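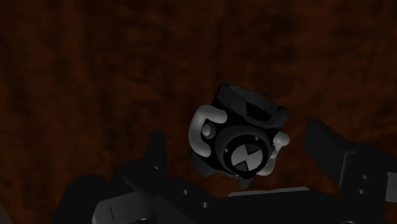
Gripper care on the Flistby cell, then. We swap finger pads every 3000 cycles and re-torque the finger screws at 500. Run the new grip in the simulator first — same fingers, same approach from below. With a part like this black one with the dial, tilted and with curved tubes down both sides, check clearance at the tubes before you set the closing width.

- Pause for questions on clearance.
- Zeroing: jaws fully open, home, then save the offset. Rowena Tagle has the March values.
- Grease the slides sparingly. Wipe off any grey residue.
- Hand over to Glenys for the wiring fault.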